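25/10/2018
Notebook, Brultum bedroom set, cloth folding

Second full day on the shirt task. Writing this up before I lose the thread, and so Gwion Probert can pick it up when he takes over the upload.

Count when we started: 2,055 accepted episodes on the drive. Count when we stopped: 2,329. That includes the short ones that went through on re-check. Another 70 are in the hold folder and I have not decided about them yet. See further down.

Setup as before. Two hand-held grippers, one per hand, plus the head camera. Both grippers were calibrated at the start on the printed board and again after the meal break. Left one drifted a little between the two checks, right one didn't. I used the second calibration for everything after the break and left the earlier episodes alone.

Clock sync: the head camera was behind the grippers by a few frames on the first batch. Restarting Statuner fixed it. I have now put "restart Statuner" as step one on the start sheet. It was step four and I kept skipping it.

Episode rule, same as the August sheet: garment on the bed, both grippers clear of the cloth at the start, fold, both grippers clear again at the end. Two seconds still at each end. If the cloth slips out, keep going and pick it up again. Do not stop the recording for a slip. We threw out far too many of those in August and the first model had no idea what to do once it dropped something. 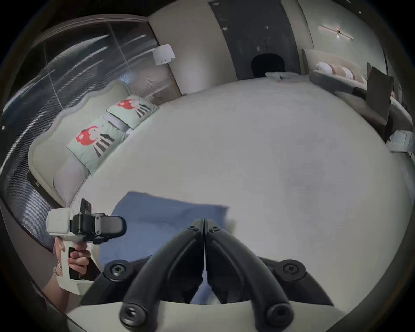 Gripper view, blue cloth folded flat on the bed.

Notes on grasping. The fingers take a collar or a hem well if you come in low and nearly level with the bed. Coming straight down, they close on the top layer only, or they push the cloth into the duvet and pinch both. I got a lot of duvet in the first hour. Those episodes are fine to keep if the duvet was let go within a second or so, otherwise mark them "bedding" in the tag column.

The fitted cover is easier than the duvet. Less give under the cloth, and the edges of the garment show up better. I don't want to move everything onto the cover for that reason though. Plan is to keep a mix and write down which one is on the bed in the session header. Sanna's header template has no field for it, so put it under "surface, other" until she adds one.

Start states. We agreed on three: spread flat, dropped from hand height, and bunched. The dropped ones look more alike than I expected when I scrub through them. I think I always let go from the same spot on the left side of the bed. Tomorrow: drop from the foot end and from the right as well, and turn the shirt over every few episodes.

Speed. Median fold is slower than last week and I am fine with that. Gwion's comment on the earlier set was that the hands moved faster than the tracking could follow, and when I plotted the left gripper path he was right – there were jumps at nearly every regrasp. Today's paths are much cleaner. I counted two jumps in the batch I plotted, both when I turned away from the bed.
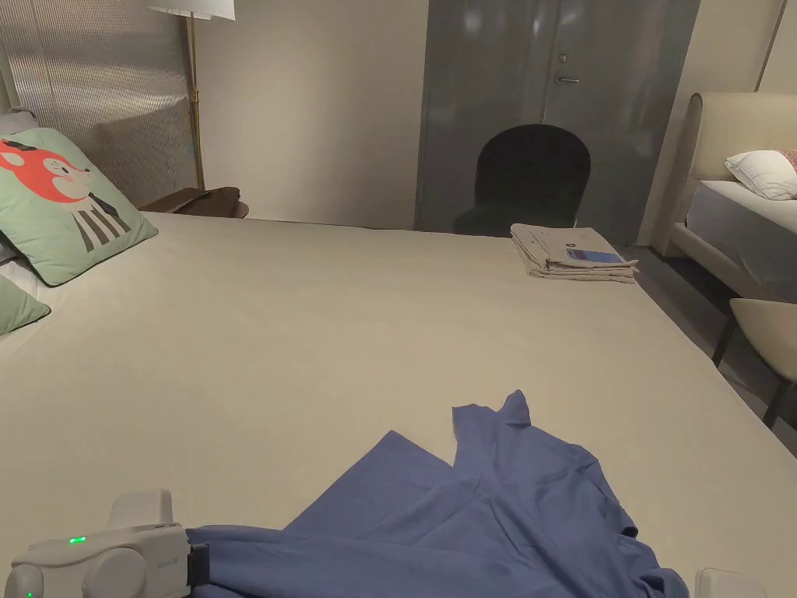
On the hold folder. Most of what is in there is one problem: the left gripper leaves the head camera's view for part of the fold. The gripper's own camera still has the cloth, so the data isn't useless, but Bredo's loader drops any episode where a gripper is out of view for longer than its limit. Options are to raise the limit or redo them. I would rather raise it and train once with and once without. Need to ask before changing it, as the towel set uses the same config.

Also in the hold folder: a handful where I forgot the two still seconds at the end. Those can be trimmed and padded but I'd just drop them.

Storage: 195 GB free on the field drive at pack-up. Enough for tomorrow, not enough for the day after. Bring the spare.

Batteries: left gripper needs swapping sooner than the right. Could be the cell, could be the gripper. Swap the cells between them tomorrow and see which one the problem follows.

To do
– start positions: foot end and right side
– ask about the out-of-view limit
– surface field in header (Sanna)
– plot paths for the rest of today's batches, not just the one
– light: note lamps on or off per session, I didn't today
– wipe finger pads, lint building up along the inside edge

Gwion, the upload script stops if a folder name has a space in it. Two of mine do. Rename before you run it.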